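Gripper swap, part two

So the Petham fingers are finally on the arm and I have opinions! If you read the July post you know I'd been running the Lusier pair for ages, mostly out of laziness (four screws, but one of them is a horror to get at). Jiahui Kang kept telling me the softer ones would do better on small stuff near walls, and I kept nodding and not doing it.

Anyway, same test as before. Bin clamped down, junk in the bin, let it pick until I get bored or something jams. Last time I got bored at 1,043 attempts. This time I went to 1,930, partly because Shafiq Sivakumar bet me I wouldn't.

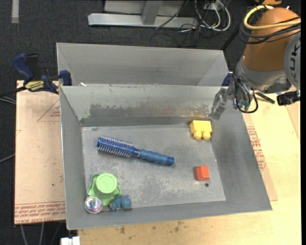 Reaching for the back corner, with the yellow block right under the fingertips.

Corners were where the Lusiers drove me nuts. They're wide, so they'd bump the sloped side and the controller would throw a fault and sulk. I had 29 of those faults in the first 1,000 tries with the new pair, and the old pair had almost double that. The hairbrush is still a pain, though. Grab it by the handle and it's fine, grab it by the bristles and it swings all over the place.

What I don't like: the cable loop by the gripper hangs too low now and I have to keep an eye on it. Shafiq says to reroute it over the top. I'll try that before the Onishi fingers get here, whenever that is. Tracking still says "label created."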